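Prosotetti @prosotetti · 21 May 2025

Short thread on a timing result for picking from a conveyor. Task: one robotic hand, a drink bottle on the belt, a pink tray in front. Pick the bottle, place it in the tray.

The policy sees two kinds of view, one fixed over the workspace and one at head height. In April we trained on the head view only and kept closing the hand late. 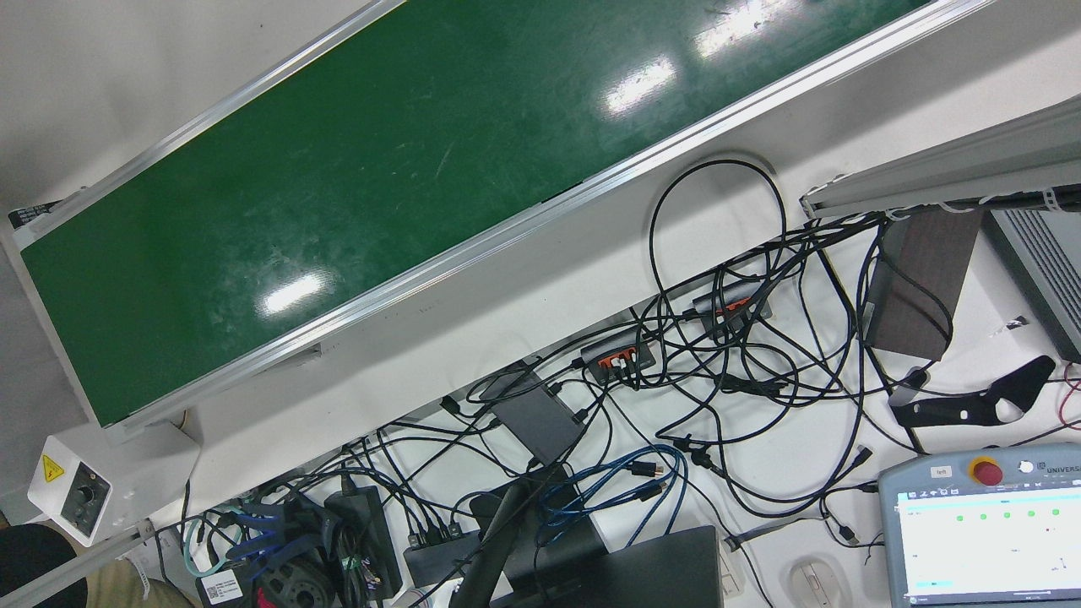

Late by how much: the median was 159 ms after the bottle had passed the best grasp point. At low belt speed that doesn't matter. At higher speed the thumb hits the label and the bottle tips.

First guess was network delay. We logged every hop and found 87 ms between exposure and the policy input. The rest was the policy itself, which had learned to wait until the bottle filled enough of the head view.

2/ Fix one: timestamp at exposure, not at arrival, and pass the age of each image to the policy as an input. We call this version Flastel. It is a small change, one extra number per image. 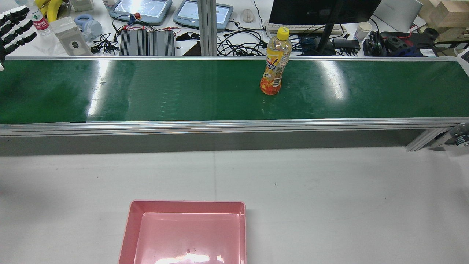

Fix two: during training, shift the image stream against the arm state by a random delay. The policy then has to use the age input, as the last image alone is no longer enough to time the grasp.

3/ Data: 593 demonstrations, all teleoperated, same bottle type, belt speed varied between runs. Another 1000 short clips with no grasp, used only to train the belt speed estimate.

Glare on the belt was a problem for that estimate. Bright streaks stay put while the bottle moves, and the early model read them as a stopped belt. Masking them by hand worked - random brightness patches in training worked better.

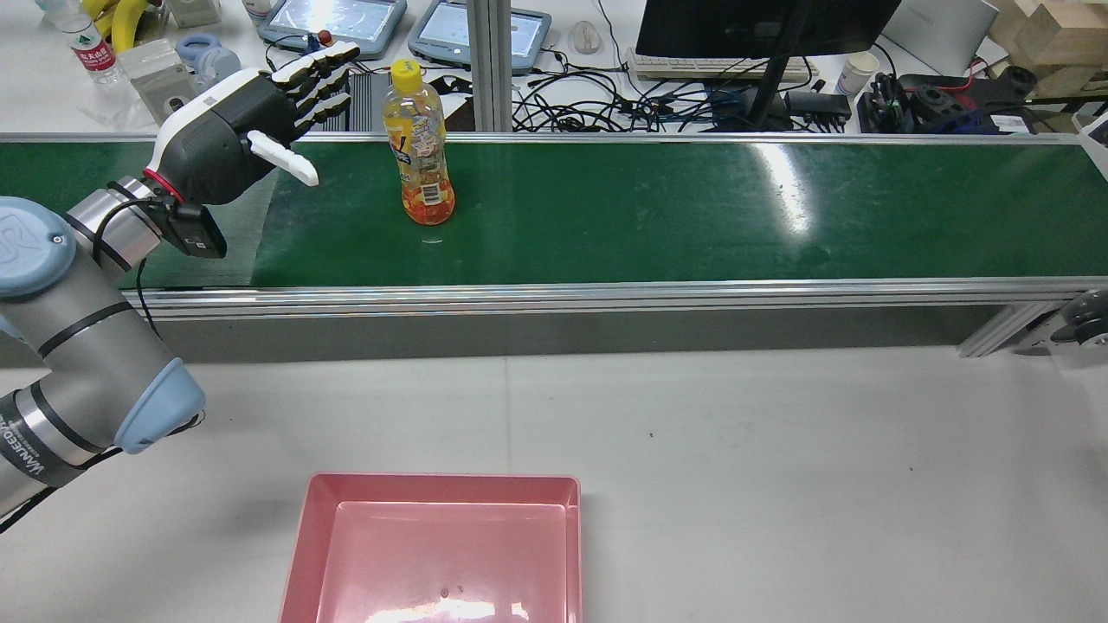

4/ Result: median lateness is now below one control step at every speed we tried. Failures that remain are mostly placement, with the bottle set down on the tray wall.

Not tested: other bottle shapes, two bottles at once, a belt that changes speed during the reach. The Lawal baseline is being rerun with the same timestamps before we compare.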